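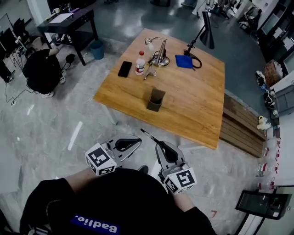 Marietjie Lekota would like it known that the robot has never once put a pen in a cup on its own initiative. It does it because a person did it first, holding a pair of grey grippers, and then did it again until the afternoon was gone.

"People come in expecting the clever bit," she says. "The clever bit is someone's forearms."

We are talking over bad coffee at Lendholm, where the tidying project, Kesumora, is now up to 3808 recorded demonstrations. Each is a few seconds of somebody picking a thing up and putting it somewhere sensible. The white cubes on the grippers carry printed black patterns, so the software can work out where each hand is and which way it is tipped. Cover a pattern with your sleeve and the hand, as far as the computer knows, has left the building.

"We threw out 130 in January," says Lekota. "Someone had a lovely baggy jumper."

Trí Cao did much of the early work by remote control, sitting at a desk with a joystick in each fist while the arms did more or less what he asked. He speaks of it the way other people speak of boarding school.

"You push, you wait, it moves, you've pushed too far," he says. "A pen took me 52 seconds. With the hand grippers it's about as quick as using barbecue tongs, and you can feel when you've got hold of it."

Does he miss anything about the joysticks? He thinks for a while. "The chair."

There is a catch with working by hand. People can do things the robot can't, such as lean over, or twist a wrist until it clicks, and they do them without noticing. Cao now checks every new recording against the reach of the real arm, known in the lab as Ông, which is Vietnamese for grandfather. It was named for its shoulder.

"If Ông can't get there, it doesn't count," he says. "I've had good people sulk over that."

Lekota's own weakness is neatness. Her demonstrations were so alike that the robot learned to expect the pen at one angle and was lost when it met another. She has since been told to be messier, and has taken it fairly well.

"I fumble one in ten on purpose now," she says. Cao, across the table, says the others are fumbled too.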